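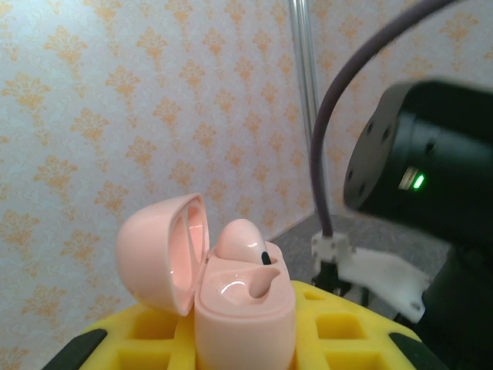 # Earbud Care and Small-Stuff Storage: Your Questions

Welcome to the Conby FAQ! We love tiny things that live in tiny cases, and we get a lot of mail about them. Most of what follows is about keeping earbuds and their charging cases clean, findable and happy, with a detour into foam trays because so many of you asked.

## Cleaning

**How often should I clean the case?**

More often than you think, and it takes hardly any time! Give the outside a wipe whenever you notice fingerprints. The insides of the slots want attention every couple of weeks if you wear your earbuds daily, and less if you only use them on the train.

**What do I use on a glossy case?**

A dry microfiber cloth, the kind you'd use on glasses. Glossy plastic shows every smear, but it also comes clean beautifully. If something sticky is on there, dampen one corner of the cloth with plain water, wipe, then dry right away. Skip paper towels, they leave hairline scratches on a shiny lid and you'll see them every time the light hits.

**And inside the slots?**

A dry cotton swab, turned gently. Lint loves the bottom of a curved slot. If your case has little metal contacts down there, go easy and never scrape at them with a pin. A soft, dry toothbrush works nicely on the hinge.

**Can I use alcohol wipes?**

Check the leaflet that came with your earbuds first. Some makers are fine with it on hard surfaces and some aren't. Keep it away from the mesh in any case.

**My pale case has gone a bit gray. Is it ruined?**

Almost certainly not! Pale pink, cream and white cases pick up dye from jeans pockets and dark bag linings. Fresh marks often lift with a barely damp cloth and some patience. Old ones may stay. A separate pocket in your bag (we're very fond of the Dursun pouch, which has a light lining) keeps new ones from showing up.

## Keeping the pair together

**I keep losing one earbud. Any tricks?**

Yes, and the first one is the best: when an earbud comes out of your ear, it goes into the case, even if you're only stopping for a minute. Not the counter, not the couch arm. The second trick is to leave the lid open while you're wearing just one. An open lid with a vacant slot is a great nag.

**Where do lost ones usually turn up?**

Coat pockets, bed sheets, the gap beside the car seat, and the lint trap (sorry). Check the washing machine seal too. If your earbuds have a "find" sound, try it at night when the house is quiet.

**Is it bad to leave the lid open all day?**

It isn't a disaster, but dust gets in, and an upright lid on a small hinge is easy to knock. Close it when you leave the room.

## Where to set things down

**What kind of surface is best for sorting small items?**

Plain, flat and a different color from the things you're sorting. A stone-look gray top is lovely for this, and pastels really stand out against it. Busy patterns are the enemy! We once spent a whole evening looking for a white ear tip on a speckled counter.

**How do I stop round little things from rolling off?**

Set them down flat side first if they have one, and keep them well in from the edge, particularly on a round table.

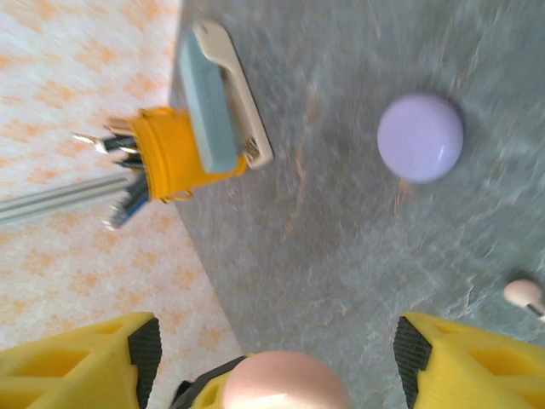 A reader in Grollus wrote in to say that she puts a folded dish towel along the near edge of her table before she sorts anything, and that she hasn't had to crawl around looking for buttons since March. We tried it and we're converts. A towel also gives you a soft spot to rest the lid of an open case.

**Do I need to sort by color?**

Only if it helps you. Lots of people find size easier, and it makes picking a tray simpler later on.

## Foam trays

**Why foam with square pockets?**

It holds a case upright, it doesn't scratch, and you can see everything at once. We like yellow foam a lot! It's cheerful in a drawer and dropped bits show up quickly.

**How big should the pockets be?**

Snug, with a little give. Measure the item at its widest and cut the pocket 2 millimeters smaller. Foam squeezes. For something heavy, leave more wall between pockets, 8 millimeters at the least.

**Can I cut my own?**

Definitely. Use a fresh blade and a metal ruler, and take 3 light passes instead of one hard push. Draw the grid on the back so the pen lines don't show. If you'd like a ready-made sheet, the Arkon 1178 is the one we use at our own desks, and the squares pull out by hand.

**How do I clean the foam?**

Take everything out, tip it upside down and tap. Then go over it with a vacuum on the lowest setting with a stocking stretched over the nozzle. Let it air out before putting anything electronic back in.

**Can I keep the charging cable in the same tray?**

Sure! Coil it loosely and give it a long pocket of its own along one side. Tight bends near the plug are what wear cables out.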